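Tabletop clutter

Tabletop clutter is the everyday name for the mixed small things that gather on a table in a lived-in home — toys, odds and ends from the kitchen or the desk, and whatever else has been put down for a moment and left there. It is different from a collection, which is kept together on purpose, and from storage, where each thing has a place to go back to. Most households have at least one table that attracts it.

Origins of the term

The word "clutter" is an old one in English and is related to "clot", in the sense of things that have run together into a lump. Its use for the table in particular was taken up by the household writer Ivana Jara, whose booklet The Family Table was printed in Dornham and ran to 110 pages. Jara was fond of her subject and rather forgiving towards it. She wrote that a bare table in a family house usually meant that somebody had just been cross, and she gave a whole chapter to the objects that turn up most often, going through them with the patience of a gardener naming weeds.

Typical contents

What is found on a table depends a good deal on who lives in the house. Where there are young children, toys and household objects tend to end up side by side, and after a day or two it can be quite hard to say which is which, as a spoon will do very well for a drumstick and a lid makes a perfectly good plate for a bear. Small things drift towards the middle, where they are out of the way of elbows, and they are generally the last to be cleared.
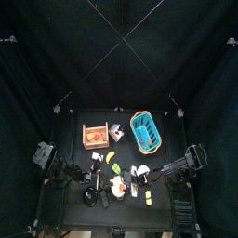 Larger things are dealt with sooner, simply by being in the way at mealtimes. Shafiq Kanagaratnam, who kept a diary of his own dining table in Jurkness over 18 weeks, found that plates and bags seldom stayed overnight, while one small button remained in more or less the same spot from the first week of February until the diary ended.

Clearing and sorting

There are 2 common ways of going about it. In the first, everything is swept into a basket or tray and sorted later on, at leisure — or, as often happens, not sorted at all. In the second, known in Jara's booklet as the Huanca method after the street where she grew up, things are picked up one at a time and grouped by the room they belong to before anything is carried away. It is slower, but children seem to enjoy it, and it saves a great many trips up and down the stairs.

See also: Kitchen drawer; Toy box; Spring cleaning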